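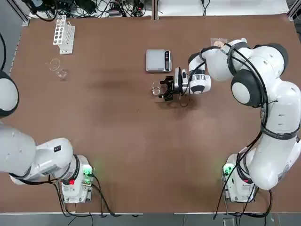
Figure 4. Two white robot arms at the near edge of a brown tabletop.

4.2 Per-lap promises and flat promises

I went into this part of the study thinking I already knew the answer. I've run sponsored events for most of my adult life (walks, swims, one very damp bike ride) and I would have bet good money that people who promise by the lap pay up less often than people who just write a sum on the sheet. It felt obvious! You sign up for a little per lap, your coworker turns out to be a machine in the pool, and suddenly you owe three times what you had in mind.

So, the sheets. The Larkness swim gave me 110 of them, one per swimmer, all filled in by hand and all photocopied before the money came in. I sorted them by the kind of promise that was on them. On 50 sheets every sponsor had promised by the lap. On 40 everybody had gone for a flat sum. Another 10 had both kinds, usually with the family at the top paying by the lap and the neighbors lower down writing in a round number. The last 10 had no names on them at all, and I left those out of everything that follows, although I did talk to a few of the swimmers who handed them in (see 4.4).

The first thing I noticed is how much the top line matters. Whoever signs first sets the pattern, and the next people copy it, right down to the amount. I saw whole sheets in five different inks where the same figure ran from the first row to the last. That made my tidy comparison a lot messier than I'd planned, because a sponsor who writes a flat sum under six other flat sums hasn't really made a choice between the two. I've tried to be careful about this. Where I say "flat sheet" below I mean the sheet as a whole, and I'm not claiming much about any single person on it.

Then there's the collecting. Skolto, the club that put on the swim, gave everybody until October to bring in the money, and I asked each swimmer to keep a short diary of who they'd asked and when. Reading those diaries was my favorite part of the whole project. People hate asking! They'd put it off for weeks, then do the easy relatives in one evening and leave the office for last. Swimmers with per-lap sheets had an extra job to do, working out what each person owed, and several wrote that they didn't want to show up with a number that sounded like a bill. A couple of them quietly rounded it down. One made up the difference herself and asked me not to tell the club, so I've kept her out of the tables.

Flat sheets had their own trouble. A fair few sponsors on those assumed they'd already paid, and the swimmer was too polite to argue.
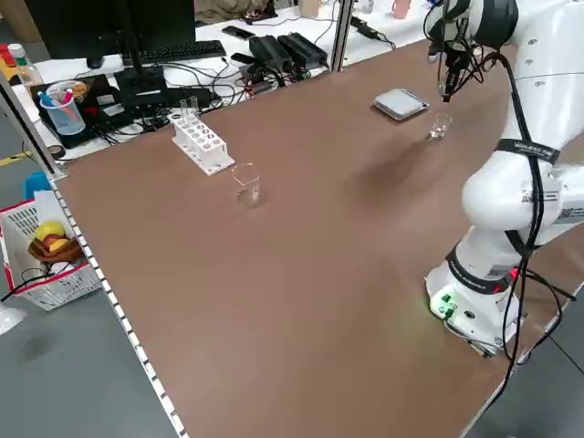
Adalberto Xavier, reading a draft of this section, told me I was blaming the form for something the calendar did. In his view any promise goes stale if you leave it long enough, and it hardly matters how it was worded on the day. He'd have the swimmers collect at the poolside with the tin open and skip the diary altogether. I think he's partly right, and I went back through the diaries with that in mind. The early collectors did have an easier time of it, whichever kind of sheet they carried. What I can't do is pull the two things apart, as the per-lap swimmers were also the ones who started late. They had sums to do first.

The Mendonça walk might help with that. Its organizers used a sheet designed by Skurnerer, with a small box beside each per-lap promise where the sponsor can write the most they're willing to pay. I like that box a lot. It gives the swimmer or walker a number to ask for that the sponsor picked, and it takes some of the dread out of the arithmetic. I only have the blank sheet so far, and the filled-in ones are still with the organizers, so the comparison will have to wait for the follow-up.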